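Muvent
Início | Produtos | Assistência | Sala de Imprensa | Contactos

Comunicado de imprensa
Novembro

Muvent apresenta o Saston, um conjunto completo para ensinar braços robóticos a pegar e a pousar

O novo produto reúne braço, garra, programas e um ano de acompanhamento, e chega às escolas, aos centros de formação e aos pequenos laboratórios ainda este mês

É com enorme alegria que a Muvent anuncia hoje a chegada do Saston, um conjunto de bancada pensado para quem quer começar a trabalhar com manipulação robótica e não dispõe de uma oficina inteira para o fazer. Foram muitos meses de conversas com professores, técnicos e alunos, muitas tardes que se prolongaram até à noite, e sentimos que chegou o momento de partilhar com todos o resultado desse caminho.

O Saston inclui um braço articulado com garra de dedos paralelos, a unidade de comando, a cablagem, os suportes de fixação à mesa e o programa Masska, com o qual o utilizador grava movimentos, os revê no ecrã e os repete quantas vezes quiser. A instalação faz-se numa manhã, com as ferramentas que vêm na caixa, e o manual está escrito em português, com a linguagem simples que tantas vezes nos pediram.

"Quando começámos, queríamos que uma turma pudesse abrir a caixa depois do almoço e ter o braço a mexer-se antes do lanche", conta Damián Cárdenas, responsável de produto da Muvent. "Mas queríamos também que os exercícios tivessem graça, que se parecessem com aquilo que as pessoas fazem em casa. Pousar fruta num prato é uma tarefa que qualquer criança de cinco anos entende, e que dá imenso trabalho a uma máquina."
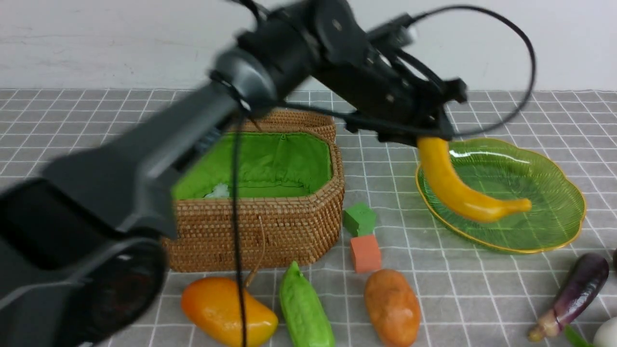
Os exercícios do programa Masska estão organizados por dificuldade, e cada professor pode juntar os seus. Os primeiros pedem apenas que a garra se aproxime de um objeto e pare; os seguintes passam por agarrar, levantar, transportar e largar, com peças duras e lisas, peças moles e peças de formas irregulares. Recomendamos que se usem alimentos de brincar e pequenos objetos do dia a dia – são baratos, encontram-se em qualquer bairro e aguentam bem as quedas, que nas primeiras semanas são muitas!

O conjunto foi experimentado ao longo do último ano letivo em 27 salas de aula, com o apoio da distribuidora Villaseñor, nossa parceira desde o primeiro protótipo. Nesse período, as turmas gravaram 1.835 sequências de movimento, e foi com base nas observações dos professores que redesenhámos o botão de paragem, agora maior e mais perto da mão de quem conduz o exercício, e que acrescentámos um modo lento para as primeiras sessões.

"Os meus alunos chegavam à aula já com ideias", recorda Araceli Cuevas, formadora de automação que acompanhou os ensaios. "Um queria pôr a mesa, outro queria arrumar a despensa, e eu lá ia dizendo que sim a quase tudo. Gostei sobretudo de poder corrigir um gesto sem recomeçar a gravação do princípio."

O primeiro lote é de 400 unidades e as encomendas podem ser feitas junto da Villaseñor ou diretamente à Muvent. O preço inclui doze meses de assistência por telefone e correio eletrónico, bem como as atualizações do Masska durante o mesmo período. Para as escolas que encomendem até ao final de novembro, oferecemos ainda uma sessão de formação presencial para dois professores – e levamos nós os bolos.

Sobre a Muvent
A Muvent desenvolve equipamento de automação para ensino e investigação, e presta assistência técnica a mais de 600 clientes, entre escolas profissionais, universidades e pequenas empresas.

Contacto para a imprensa
Gabinete de Comunicação da Muvent
Pedidos de entrevista e de demonstração através do formulário na página Contactos, todos os dias úteis, das 9h00 às 17h30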